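March
Higinio Pacheco

README: Tamow handheld set, second release

What you have downloaded is the Tamow set: recordings of people doing ordinary picking-up, carrying and putting-down jobs with a gripper in each hand, made so that a two-armed robot can later be trained on them. It was recorded at Hilum, in the assembly and fitting rooms, by people who work there. I look after the files. I did not choose the project and I have doubts about parts of it, and I would sooner put them in the README than have them come up in a meeting after somebody has spent money.

**Contents**

- `episodes/` one folder per recorded task attempt
- `labels/` task name, start and end, and a pass/fail mark
- `notes/` free text from the wearer, where they wrote any
- `calib/` marker cube and camera calibration, one file per session
- `CHANGES.txt` what moved since the first release

There are 1000 episodes. Of the staff at Hilum, 10 took part as wearers. Task names are in plain English and you will find the same task under more than one name in a few places. Urnalia, who will train the model, asked for a fixed list of names. The wearers were given that list after recording had begun. I have left the early names alone, as changing them would hide how the work was really described.

**How it was recorded**

The wearer has a camera on the head and holds two grippers. Each gripper carries a cube with black-and-white markers, and the position of the hand is worked out from those. No robot takes part in the recording. The idea is that the grippers in a person's hands move like the grippers on an arm, near enough, and so the arm can be taught from them.

I would like to see more evidence for "near enough". A person crouching to pick something off the floor shifts their weight, turns a hip, tucks an elbow in. An arm bolted to a stand does none of this. The recordings hold the path of the hands and what the camera saw, and the rest of the body is left for the model to do without.

Nothing was cleared away to make the recordings tidy. I agreed with that decision and still do. Cables, chairs and other people's jobs are what a machine would meet.
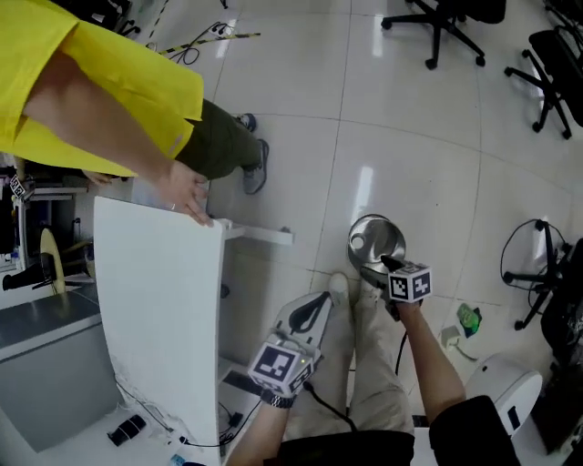

*Steel bowl task at floor level, with a colleague handling a white panel alongside.*

You will find many episodes with a second person close by. They are marked `other_person: yes` in the labels. Please don't filter these out by default. Urnalia's first request was for clean episodes only, and I understand why, but a set with no colleagues in it teaches a machine that there are no colleagues. If you do filter, say so wherever you publish a result.

**The pass/fail mark**

Treat it with care. A pass means the object ended up where the task said it should. It says nothing about whether anyone had to step aside, whether the wearer fumbled first, or whether the same job would have been done faster bare-handed. In most cases it would have been. The grippers are slow. People who can do a job without looking at it have to look at it again when they are wearing the kit, and several wrote as much in `notes/`.

There is no bare-handed baseline in this release. I asked for one and was told it was out of scope. Without it, any claim about time saved is a guess, and I would ask you not to make one from these files.

**What it changed at work**

The project plan from Ledesma, the consultants, says that recording "fits around existing duties". It did not, or not well. A session took roughly an hour once you counted fitting the head camera, running calibration and doing it again after a cable had come loose. The work the wearer would otherwise have done was still there when they took the kit off, and it usually went to whoever was nearest.

After two weeks we moved recording to Friday, when fewer orders go out. That helped the wearers. It also means that nearly everything in the set was recorded on the quietest day, and you should bear it in mind before calling the set typical of the workplace.

Some effects were good and I'll record those as well. People noticed, from having to do simple jobs slowly, that a number of items were being kept at floor level for no reason anyone could give. Two shelves have been put up. This cost very little and needed no robot.

The larger question is what happens to the jobs. The plan says the arm will take over "low-value handling" and free staff for other things. It doesn't say which other things. The wearers asked me this more than they asked about anything technical, and I had no answer to give them. The handling is also how new starters learn where everything lives and who needs what. Take it away and that has to be taught some other way, and I have seen no plan for it.

**Consent and pay**

Wearers signed for their own recordings. Colleagues who pass through a recording signed a separate form, which is shorter than I would like. Anyone can ask to have their episodes removed. So far 4 episodes have been taken out on request, and their numbers are left blank so that the gap shows. The count of 1000 is after removal.

Wearers were paid their normal rate. There was no extra payment for the data, and no agreement about what is owed to them if a model trained on it is sold. I raised this with Hilum and with Urnalia. Each said it was a matter for the other.

**Known faults**

- Marker tracking drops out when one gripper passes behind the other. The gap is filled by a straight line, which can look like a very confident movement. Check `tracked: no`.
- Glossy floors throw back the ceiling lights, and this upsets the depth estimate.
- Gripper cables sometimes catch on things. The wearer's tug to free them is in the data and nothing marks it.
- Left and right are swapped in one early session. Fixed in `labels/`, not in `episodes/`.
- Shiny metal objects are harder on the software than dull ones, and the set has plenty of both.

**Use**

Fine for research on handling, tracking and two-handed tasks. Do not use it to measure how quickly a named or recognisable person works. That was promised to the wearers before they put the camera on, it is in the licence, and I will withdraw access if it happens.

Corrections to me by the usual address. If you find a fault, please send the episode number and the time within it.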